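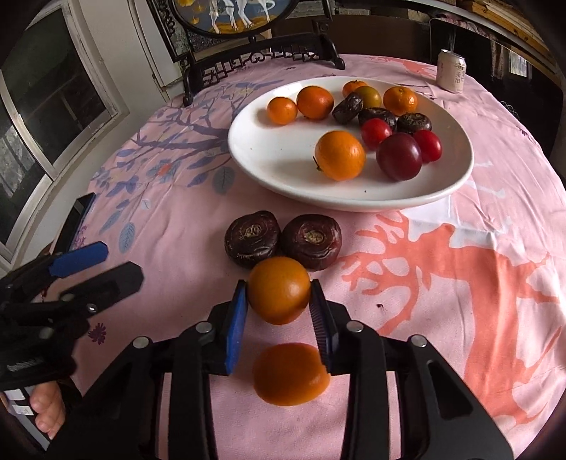
Gustutar 家居生活论坛 > 厨房与餐桌 > 水果存放

主题:圆桌上的水果盘,马蹄和橙子能不能混着摆
浏览 3,305

楼主 半斤陈皮
发表于 2026年2月17日

家里圆桌铺的粉色桌布,中间一个白色椭圆盘,平时水果都堆在里面。盘里主要是柑橘类,有小的橘子,有大一点的橙子,还有一个皮色偏青黄的,带点橙色。盘子放得差不多了,剩下的橙子和两个马蹄就直接搁在桌布上。

想问几件事。

一、马蹄带皮,和橙子挨着放要不要紧。我婆婆说马蹄是地里的东西,不该跟水果放一个盘子,会把别的带坏。我觉得几天就吃完了,没那么讲究。

二、橙子放室温还是放冰箱。家里有暖气,客厅比厨房热,去年放坏过几个,都是底下那层先坏,翻出来的时候挨着的也沾了。

三、桌布是粉色的,水果直接放上去会不会留印子。以前放过火龙果,染了一块,后来没洗掉,把那块转到靠墙那边去了。

四、盘子要不要换大的。现在这个椭圆的放柑橘还行,再加别的就要往上摞。

有经验的说一下,谢谢。

1楼 阳台种葱
马蹄和橙子挨着放几天没问题。要注意的是马蹄皮上的泥。买来带泥的就别上桌,带泥的放在阴凉地方能放得久。洗过的放不久,洗了就尽快吃。

你婆婆说的带坏,应该是指泥蹭到橙子皮上。橙子反正要剥皮,影响不大。

2楼 小锅慢炖
不同意楼上。马蹄还是分开放。

马蹄是水生的,皮上可能有寄生虫的囊,生吃不洗干净、不削皮是有风险的。跟橘子放一起,小孩拿橘子的时候摸了马蹄,再用手剥橘子往嘴里送,等于没分开。我家马蹄从来不进水果盘,单独一个篮子放在水槽边上,吃之前刷洗,削皮,再用开水烫过。

3楼 阳台种葱
回 2楼:生吃的时候削皮烫水我同意。放在桌上摸一下我觉得不至于。照你这么说买菜回来拎袋子的手也不能碰橘子了。

4楼 小锅慢炖
拎完菜我是洗手的。

5楼 半斤陈皮(楼主)
家里没有小孩,两个大人一个老人。马蹄一般是煮甘蔗水,生吃得少。那分开放也行,就是桌上少了点颜色,我觉得深色的摆在橙子旁边好看。

6楼 临街二楼
说橙子的事。

我在 Mansilla 水果店干过三年,后面库房我管过一段。橙子这类东西室温放得住,关键是通风和不压。盘子里摞得高,底下那层不透气,皮上有一点磕碰就从那里开始发霉,绿的白的都有。一个坏了要马上拿出来,挨着它的擦干净,先吃掉。

客厅有暖气的话,一次少摆一点。盘里放这两三天要吃的,剩下的放阳台或者北边房间,纸箱敞着口,不要扣塑料袋。

冰箱也能放,装袋子里,袋口留个缝。放冰箱的拿出来就别再放回去,皮上会结水。

7楼 糯米藕不甜
楼上说不要扣塑料袋,我妈是一个一个用保鲜袋包起来的,放到四月都没坏。这个怎么说?

8楼 临街二楼
回 7楼:单个包是可以的,单个包是为了保水,一个坏了也传不到别的。我说的是一大袋扎紧口放着,里面全是水汽。你妈那个办法好,就是费袋子。

包之前皮一定要干的。刚从外面冷的地方拿进来,先晾一晚上。

9楼 糯米藕不甜
明白了。我妈确实是晾过才包,我一直以为她是忘了收。

10楼 山脚下的邮局
说桌布。楼主是什么料子?

我用过 Dalelel 的棉麻桌布,也是粉色,浅的那种。橙子橘子直接放上去没有留过印。切开的就不行,汁水滴上去当时看不出来,过一阵发黄。马蹄洗干净擦干的没事,没洗的会有一圈泥水印,能洗掉,但是得马上洗。

火龙果、桑葚、杨梅、石榴,这几样不要直接放布上,垫盘子。

11楼 半斤陈皮(楼主)
回 10楼:料子我说不准,买的时候标签剪了。摸着不厚,不是那种塑料的。

12楼 山脚下的邮局
那找个角落试一下。滴一滴橙汁,等干了用温水加一点洗洁精搓,看掉不掉。掉得干净就随便放。

13楼 不吃香菜党
我提个不一样的。为什么要直接放在桌布上?盘子满了就是买多了。我家的规矩是盘子装多少就摆多少,多的回厨房。桌上散着几个橙子,吃饭还要先收一遍,端菜的时候滚到地上去。圆桌尤其容易滚,桌布再滑一点,碰一下就下去了。

我们家掉下去过一个橙子,正好滚到沙发底下,过了很久闻到味道才找出来。

14楼 半斤陈皮(楼主)
回 13楼:吃饭不在这张桌子上吃,这张平时就是放东西的,水果,遥控器,手机,老人的眼镜。所以散着放也没人管。

15楼 不吃香菜党
那随意。不过手机跟水果放一起我也不赞成,剥完橘子手上都是汁,顺手就去摸手机。

16楼 阳台种葱
你们这个楼要歪到手机上去了。

17楼 梅雨天晒被子
回到盘子。椭圆盘放柑橘我用了好多年,经验是大的放中间,小的放两头,摞的时候只摞一层半,再高就滚。青皮的和熟的分两边,免得拿错。

换大盘子意义不大。盘子大了人就会往里多放,最后还是满的。我换过一个特别大的,结果底下那层更找不着。不如加一个小碗,专门放零碎的,马蹄、金桔、栗子这种。

18楼 糯米藕不甜
加小碗这个好。我家是一个带脚的小碗,高一点,跟盘子错开,看着也不乱。

19楼 外卖不要葱
有人用 Runov 那种带网盖的果篮吗?我看论坛里有个老帖子推荐,回复有 1,145 条,太长了没看完。我 49 块钱买了一个,用了一个冬天。

好处是防小飞虫,夏天应该更明显。坏处是盖子盖着就忘了里面有什么。我放了几个橘子在里面,想起来的时候皮都硬了,里面还能吃,就是没什么水分。

20楼 临街二楼
回 19楼:皮硬是失水,不是坏。那种橘子可以煮水或者烤一下。冬天室内干,网篮透气太好,失水也快。夏天用合适。

21楼 外卖不要葱
还有人烤橘子?

22楼 梅雨天晒被子
烤橘子很多地方都有。带皮放在炉子边上慢慢烤,皮发焦就行,剥开趁热吃。用烤箱也能做,要垫锡纸,不然滴下来的汁糊在烤盘上不好刷。小的橘子好烤,大橙子烤不透。

23楼 小锅慢炖
说到失水,我拿自己家的称过。一份橙子放客厅盘子里,一份放北屋纸箱里,开始都是 603 克,是拿小的凑出来的。过了一个星期,客厅那份明显轻了,北屋的几乎没变。具体数我没记,当时就是跟家里人争这个事,争完就把橙子吃了。

结论跟临街二楼说的一样,客厅少摆,多的放凉的地方。

24楼 不吃香菜党
没记具体数那称它干什么。

25楼 小锅慢炖
争赢了就行。

26楼 半斤陈皮(楼主)
先汇总一下我打算怎么弄:

橙子橘子留一盘在桌上,摞低一点,剩下的放北边阳台,纸箱敞口。
马蹄单独拿个小碗,洗过擦干再上桌,没洗的放厨房。
桌布找个角试一下橙汁。
盘子不换。

还有一个问题,那个青黄色的不知道是什么。买的时候混在橙子里一起称的,皮有点橙又有点青。是没熟的橙子还是别的品种?

27楼 临街二楼
光看皮色判断不了。有的品种熟了皮也是青的,有的橙子挂树时间不一样,颜色就不匀。你拿起来掂一下,同样大小比较沉的,水分足。再闻蒂那一头,有香味就可以切。

要是很轻、皮很厚、捏着发空,可能是柚子类的杂柑,放几天再吃。

28楼 糯米藕不甜
也可能是柠檬类的,先别大口咬。我吃过这个亏,以为是青皮橘子,掰开一瓣放嘴里,眼睛都睁不开。

29楼 阳台种葱
切一小片尝一下最省事。不甜就切片泡水。

30楼 山脚下的邮局
泡水的话皮要用盐搓一遍,外面那层蜡搓不掉就把皮削了。我一般切薄片去籽,籽泡在水里发苦。

31楼 梅雨天晒被子
补充马蹄的挑法,省得买回来放不住。挑皮颜色深、发紫红、有光的,太红太亮那种我不买。顶上的芽要短,芽长了肉就发柴。捏一下要硬,软的多半里面已经黄了。底部凹下去那块闻一闻,有酸味的不要。

削皮的时候先切掉顶和底,再转着削一圈。削完泡在凉水里,不然很快变色。

32楼 外卖不要葱
削马蹄太费事了,菜场有削好的,我都买削好的。

33楼 小锅慢炖
削好的不建议。泡在水里多久不知道,拿什么水泡的也不知道。自己削一斤也就看半集电视剧的工夫。

34楼 外卖不要葱
我看完一整集也削不完一斤,削完只剩一半,都削在皮上了。

35楼 阳台种葱
用刨刀,别用菜刀。刨土豆皮那种就可以,薄薄一层下来,肉留得多。两头还是要用刀切。

36楼 山脚下的邮局
马蹄放冰箱的话,带泥的用报纸包一下,外面套个袋子,放最下面那格。我这样放过一个月,有几个出芽了,切掉照样炒菜。炒之前掰开看,颜色白的用,发黄发褐的整个扔,不要只挖掉那一块。

37楼 不吃香菜党
发黄一点点也扔?我都是挖掉。

38楼 山脚下的邮局
我是扔的。马蹄便宜,没必要省那半个。

39楼 不吃香菜党
各家有各家的做法。我挖了这么多年,吃着没什么味道不对。过年前后也不算便宜。

40楼 小锅慢炖
支持扔。

41楼 梅雨天晒被子
楼主煮甘蔗水的话,马蹄可以带皮煮,刷干净,切掉两头,对半切开。皮煮出来颜色深,味道也浓一点。嫌颜色不好看再削皮。橘子皮也可以放一小块进去,不能多,多了苦。

42楼 半斤陈皮(楼主)
回 41楼:我家一直是削了皮煮的,水是清的。带皮的下次试一下。橘子皮放新鲜的还是晒干的?

43楼 梅雨天晒被子
新鲜的就行,里面白的那层刮掉。放陈皮也可以,味道不一样,看你名字家里应该不缺。

44楼 半斤陈皮(楼主)
缺的,名字是随便起的。去年晒过一回,下雨忘了收,全潮了。

45楼 临街二楼
晒橘子皮的话,挑没打过蜡的。带叶子卖的小橘子一般皮比较干净。皮剥成三瓣连着底,白面朝外晒,晒到能折断再收。潮了发黏的不要留,收进去会带坏一罐。

46楼 糯米藕不甜
白面朝外?我家一直是橙色那面朝上晒的。

47楼 临街二楼
那样也能干,就是慢,还容易卷在里面捂着。翻过来晒干得快。

48楼 阳台种葱
暖气片上烘的行不行?我家阳台朝北,冬天没太阳。

49楼 临街二楼
行,垫张纸,别直接贴在暖气片上。烘的香味淡一些,煮水够用了。

50楼 半斤陈皮(楼主)
今天把桌布试了。角上滴了橙汁,干了以后有一点点黄,用洗洁精搓完没了。整个的水果就继续放上面了,切开的放碟子里。

那个青黄的也切了,是甜的,籽多,皮不好剥,用刀切的。还是不知道叫什么。

马蹄拿了个吃饭的小碗装,婆婆看见没说什么,把碗端到厨房去了。

51楼 小锅慢炖
你婆婆跟我一个意见。

52楼 阳台种葱
我保留意见。

53楼 外卖不要葱
请问切开的橙子当天没吃完怎么放?我是盖保鲜膜放冰箱,第二天面上那层发干。

54楼 山脚下的邮局
切面朝下扣在碟子里,再盖保鲜膜。第二天吃之前切掉薄薄一片。隔两天的我就榨汁了。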